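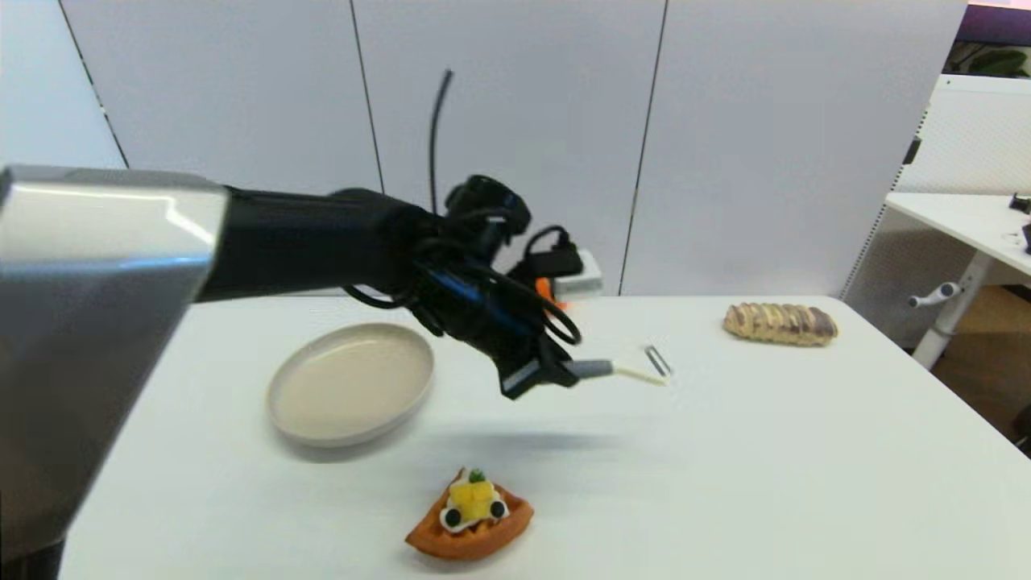

The spring review of the pretend bakery has been completed, and I am recording the results in this journal as I have done for each previous collection. Readers who follow these entries for the sewing notes may wish to wait for the next one.

The bakery was assembled over several seasons for the children's corner at Prikcombe, where my sister keeps the reading room. It began with 2 pieces from a Nuvari assortment and grew by donation. The purpose of the review was to decide which items should remain on the serving table and which should return to storage.

Color was given first consideration. Young visitors choose by color long before they choose by shape, and a tray of uniformly brown rolls is generally left alone. 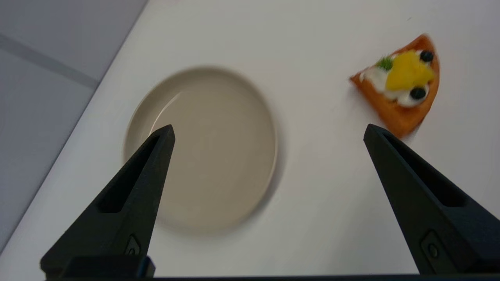

Plates have proved to be the more difficult question. The former set was brightly patterned, and small items placed on it were easily overlooked. I have therefore adopted plain beige with a low raised rim, which suits the fruit slice particularly well, as the dark berries and the yellow fruit have no pattern to compete with. The patterned set has been passed to Mrs. Chmielewska for her own grandchildren.

The fruit slice itself is retained without reservation. There is some disagreement in the family as to its proper name. My sister enters it as a waffle, my nephew calls it pizza, and the label on the storage box reads "tart (Vusum)." I have let the label stand.

The long drizzled pastry is also retained, although it rolls. Two croissants have been withdrawn, as the seams have opened and the filling is now accessible to anyone with determined fingers.

Wolfram Fuchs wrote in March to suggest that kitchen tools be shown together with the food. His letter was persuasive. Children wish to prepare a meal as well as serve it, and a table that offers only finished dishes brings the game to an end rather quickly.

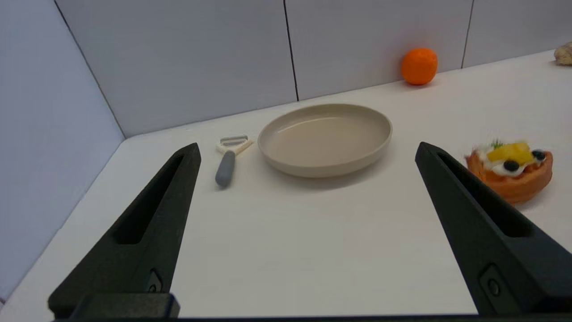

A small number of tools will accordingly be admitted, beginning with the peeler. Anything with a working blade will be handled by adults only and returned to the high shelf by 4 in the afternoon, when the reading room becomes busy — the whisk and the wooden spoons may stay out until closing.

Storage remains unsettled. The present box is too deep, and the smaller berries collect at the bottom. I have asked for a shallow tray with a lid and will report on it when it arrives.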